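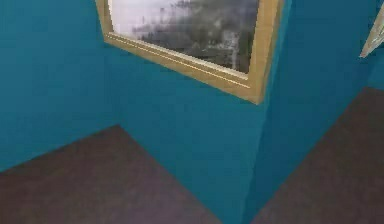 Ticket 2908: Permit drawing set exports with missing wall dimensions

Product: Zorham plan editor
Opened by: Kenna Niven
Assigned to: Padmavathi Mudaliar
Status: Waiting on customer

9:40 a.m. Customer is preparing a kitchen and hallway remodel for permit review. Dimensions display correctly in the editor. In the exported PDF, sheets 3 and 4 have no dimension strings on the demolition walls. New walls are fine.

10:15 a.m. Requested the project file. Received, 49 MB. Reproduced on first export.

10:50 a.m. Demolition walls are on a layer imported from the Jedo survey file. Layer has print flag off. Turned it on and exported again. Sheet 3 correct, sheet 4 unchanged.

11:30 a.m. Sheet 4 uses a saved view that overrides layer settings. Deleted the view, created a new one at the same scale. Both sheets now export with dimensions.

1:05 p.m. Sent steps to customer:
1. Open Layers, select the imported layer, set Print to On.
2. Delete the saved view for sheet 4.
3. Create a new view and place it on the sheet.
4. Export.

2:20 p.m. Customer reports step 2 is grayed out. Asked whether the sheet is locked.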